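Coursework > Packaging and Storage > Project Reports

Reusing Shoe Boxes for Household Storage
Project report, Jagadeesh Reddy

Introduction

Most homes have a few shoe boxes that never get thrown out. They end up under beds or on top of closets, sometimes with shoes in them and sometimes with old chargers and receipts. For this project I wanted to find out if a one-piece shoe box with a hinged lid is a good way to store small household things compared with a plain plastic bin of the kind sold for kitchens and bathrooms.

The question came out of a unit on packaging waste. Our class had been asked to pick one type of package and follow what happens to it after the product is taken out. I picked shoe boxes because my family keeps them, and because Endley, the store where I work in the summer, gives away its empties at the back door.

Method

I kept the work on one table so that every round was done at the same height and with the same reach. The table had a cloth with a printed grid on it, and I used the lines to put the box back in the same position before each round.

The items were ordinary ones. For footwear I used slide sandals, which are flat and wide and do not need laces tucked in. For the small items I used snack packets, a bottle, and toy blocks. White plastic storage bins stood behind the shoe box for the comparison.

Each round had the same steps:

1. Open the lid and fold it all the way to the left.
2. Put in one group of items.
3. Close the lid and check that it sits flat.
4. Open it again and take everything out.

I did 100 rounds with the shoe box and wrote down each time the lid would not close on the first try. I did the plastic bin rounds afterward, with no lid to deal with, and only noted how the items sat.

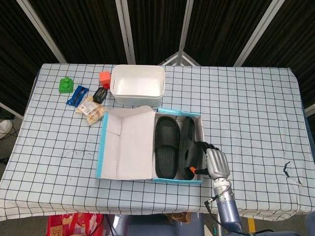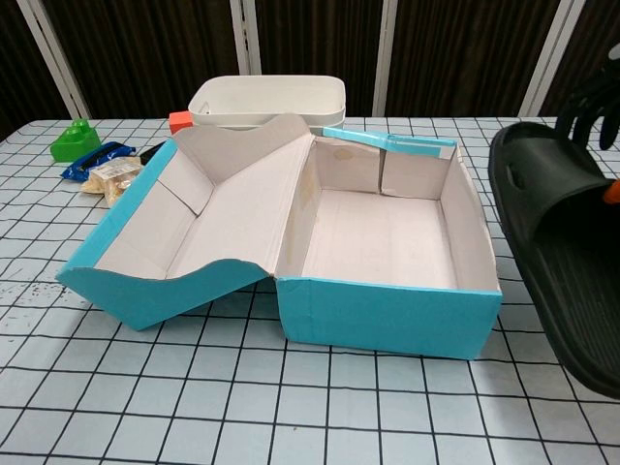
Figure 2. The shoe box with the lid folded open to the left in both pictures, with one storage bin visible behind it in the first and two stacked in the second.

Results

The lid failed to close on the first try in 27 of the 100 rounds. Almost all of these were sandal rounds. When both sandals were laid sole down next to each other they took up too much of the floor of the box, and one had to be turned on its side against the wall. After that the lid went down without pushing. The straps were the highest point and decided everything. If a strap was squashed a little before closing, the lid was fine, but it tended to spring back.

Small items gave less trouble with the lid and more trouble with finding things. Packets slid under each other when the box was moved, and the bottle rolled to whichever side was lower. The same happened in the plastic bin. I had expected the bin to do better here and it did not.

Wear on the cardboard was the other result. The end flaps of the lid got softer as the rounds went on, and by the end they no longer stayed straight when the lid was open. The corners where the flaps fold were creased. The base held its shape well, and I did not see any splitting in the walls.

Cost

A plastic bin close to this size was 442 rupees at Mondier, the housewares shop near campus. The shoe box cost nothing. A roll of tape to fix the rim of a box would do several boxes, so I left it out of the comparison.

Discussion

For shoes, the box works well — it was made for them — as long as they go in the way the maker packed them. For loose small things I would put a divider in it. I tried one made from a spare piece of card and it stopped the bottle from rolling, but I only used it for a few rounds and did not record them properly, so it is not in the results.

The plastic bin is easier to wipe clean and it stacks, and I would choose it for a bathroom or under a sink. Cardboard picks up stains and they stay.

Limits of the project

I used one shoe size and one box. A taller box for boots may behave differently. I also opened the lid to the same side every time, so the hinge side was bent in one direction only. My supervisor at Poojary suggested repeating the rounds with 2 boxes from different makers, and I plan to do that in April if Endley still has empties.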